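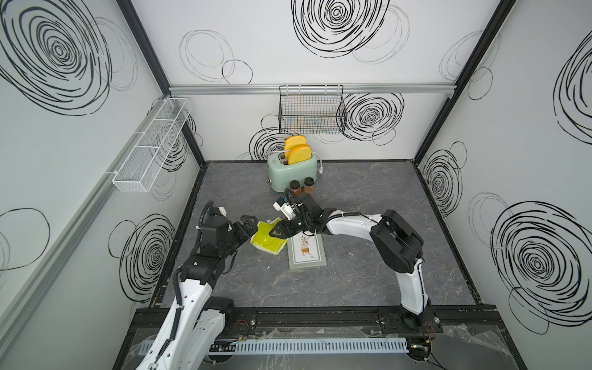
**Do I need to have worked with robots before?**

You need patience and a willingness to write down what went wrong. Of the two operators who have been most useful to us so far, one came from a bakery and the other from a phone repair counter.

Garine is looking for operators and one test lead for a gripper and controller comparison on two-arm cells. The posts are paid, part time, and on site. The work begins once the posts are filled and runs until the end of June.

We should say early that we don't have a favorite. Every supplier who has visited us has a video in which their gripper picks up everything on the first try. We would like to see the other takes. Your job would be to produce the other takes, on purpose, and keep them.

## What we are comparing

- Parallel grippers with different finger pads
- Two controllers, the Totero and the Clorkard, driving the same arms
- Wrist cameras in different mounting positions, against a fixed view alone

The Totero is advertised as the smoother of the two. It may be. So far the only evidence we've been handed is a chart with no units on one axis. 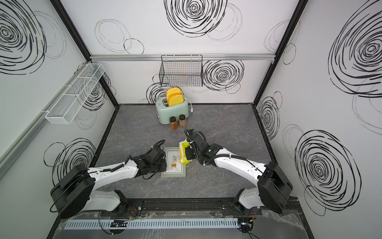
*By Szymon Ziółkowski, test coordinator, Garine*
*September 8, 2020*

I was asked to describe the daily work and I'll try not to oversell it. You sit at a station and run a cell with two arms facing inward over a small floor. The objects are household things: a picture frame, a yellow-green sponge cloth, spice jars with black lids, a toaster with toast in it. You follow a task card, you run it, you log it. Then you change one thing and run it again.

The full plan is 1,000 trials. Of those, 384 are set aside for the controller comparison, and you won't be told which controller is running. I insisted on that. People who know they're driving the expensive one are kinder to it, and I include myself.

Soft things are where I expect most of the claims to fall apart. A gripper that does well on a block may do badly on a cloth that has folded over on itself, and the spec sheets I've read don't mention cloth at all. Flat things on the floor are my other worry. Ask a vendor how their fingers get under the edge of a frame and watch how quickly the talk turns to payload.
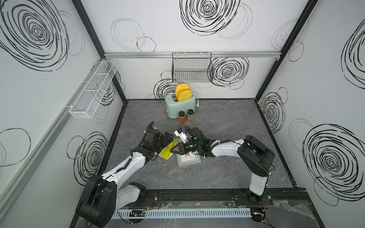 I also don't trust averages much. If one pad drops an object every so often and another fails in a single bad streak, the totals can match and the grippers still aren't equal. So the notes matter as much as the score. "Failed" is a poor note. "Left finger closed on the fold and slid off" is a good one.

## Who we want

**Operators, 3 posts.** 25 hours a week. Steady hands, fair typing, normal or corrected eyesight. You must be able to do the same thing many times without quietly improving the method. If you have an idea, put it on the idea sheet and leave the trial alone.

**Test lead, one post.** You'll own the task cards and the log format, and you'll have the authority to throw out a session. Some background in experiment design is required, in any field. Please don't send us a list of software. Tell us about a test you ran that gave an answer you didn't like, and what you did next.

Current or recent employees of either controller supplier can't apply. The same goes for Sobczak, who made some of the finger pads.

## What we can't promise

A conclusion, for one. It's possible the differences will be too small to matter, and in that case the report will say so — a few people upstairs won't enjoy reading it. We also can't promise that the posts will be extended. Training is paid, and so is time lost when a cell is down.

## How to apply

Send one page to Iwona Pawlak in the hiring office, with "gripper trials" in the subject line. No cover letter is needed. Shortlisted applicants come in for a paid half day: an introduction with Erick Mwakalinga, then time on a cell with a task card we know to be badly written. Tell us what's wrong with it.

Technical questions about the arms or the cameras go to Liviu Buzatu.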